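3.2 Labelling habits in shared kitchens

Households that share a fridge mark their food, and they do so with great confidence and very little system. Zavala and Tapia kept diaries in 20 shared flats in Merkeo over one November. Initials were the favourite method, which worked well until a flat acquired both Tiburcio and his cousin Tadeo. Coloured tape came second. Its users spoke warmly of it, although in most flats the meaning of each colour was known only to the person who had bought the roll.
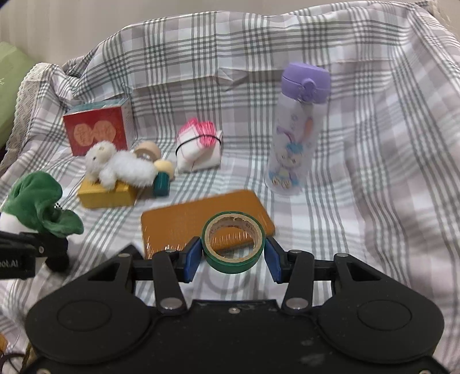 Page last changed: 21st February

Figure 3. Green tape on a cardboard core.

Green was claimed more often than any other colour, usually by the tenant who had moved in first. Later arrivals took what was left, and one diary from the Barrera building records a fortnight of cold relations over two shades of blue. Cheese was marked with the most care. Leftover rice was hardly ever marked and hardly ever stolen.

We had expected marked food to survive longer. It did, by about a day, except for butter, which vanished at the same rate whatever was stuck to it. Cisneros, writing on office fridges, found much the same with milk and blamed the managers. Our flats had no managers, so we are left with the tenants, whose accounts of the butter are set out in section 4.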